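4. Reading the Quarterly Report as a Document

4.1 What small explorers choose to say first

We came to this part of the study expecting dull material, and we were happily wrong. The quarterly reports of small mineral explorers are some of the liveliest business writing we have handled (the annual reports, sadly, are another matter). A company with no sales has very little to put in a profit statement, so nearly everything it wants shareholders to know has to go into the prose. How much ground it holds, what the drill found, how many months of cash are left: all of that gets told in sentences, and the order of the sentences tells us a great deal.

Our sample holds 84 quarterly reports from 52 companies. Each report was cut into paragraphs, giving 2,129 in all, and each paragraph was tagged by its main subject: ground, drilling, laboratory results, people, money, or other. Two readers tagged every paragraph separately. Where they disagreed, Bart Groen read the paragraph a third time and his tag was kept. 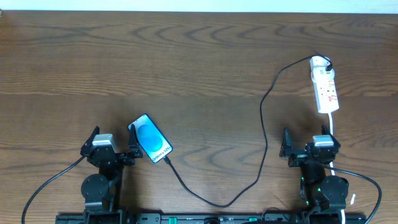 Figure 4. Wooden tabletop and two black arms, with a smartphone beside the left gripper.

Drilling comes first far more often than we had guessed. Even companies that did no drilling at all in the quarter tend to open with it, usually by looking back to an earlier program or ahead to a planned one. Plernel is a lovely case. Its April report opens with four paragraphs on holes finished the year before, then moves to a land swap that had closed only days earlier and that, to our eyes, mattered a great deal more. The swap gets two sentences. We read the report three times to be sure we had not missed a longer account further down!

Cosen does the opposite. It starts with money, plainly and in the first line, and gives its cash balance before it names a single project. We liked this report very much. It was written in a quarter when the company was raising new funds, and the writer seems to have decided that shareholders would go looking for the cash figure anyway.

4.2 Where the cash paragraph sits

To compare reports of different lengths, we gave every paragraph a position score from 0 to 100, with 0 for the opening paragraph and 100 for the last. The cash paragraph can then be placed on the same line for a two-page report and a twenty-page one. Rochelle Lyons suggested this scale after our first attempt, which used page numbers, fell apart over reports with fold-out maps.

The pattern is easy to see once the scores are lined up. Companies with plenty of cash mention it early or in the middle. Companies running low tend to mention it late, often after the list of land holdings, and often in a paragraph that also covers something else, such as office rent or a change of auditor. Waton moved its cash paragraph toward the back in each of three reports in a row, and then, after a share placement, brought it straight up to the second page.

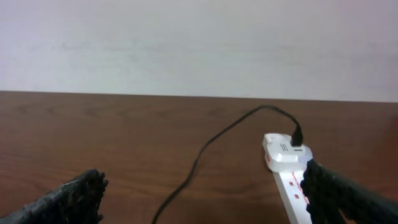
We do not claim that anyone was hiding anything. Türkmen, for one, kept its cash paragraph near the end in every report we have, good quarters and bad, and the simplest reading is that somebody there had a template and stuck to it. This is why we compare each company with its own earlier reports before comparing it with its neighbors. A late cash paragraph means little alone. A cash paragraph that has moved is worth a second look, and we found these moves great fun to trace.

Reports issued after September 2002 were left out of the position scores, as several companies changed to a new layout with a summary table on the first page. The table repeats the cash figure, so two positions would have to be scored for one fact. We return to the new layout in Section 5, where the tables are treated separately from the running text.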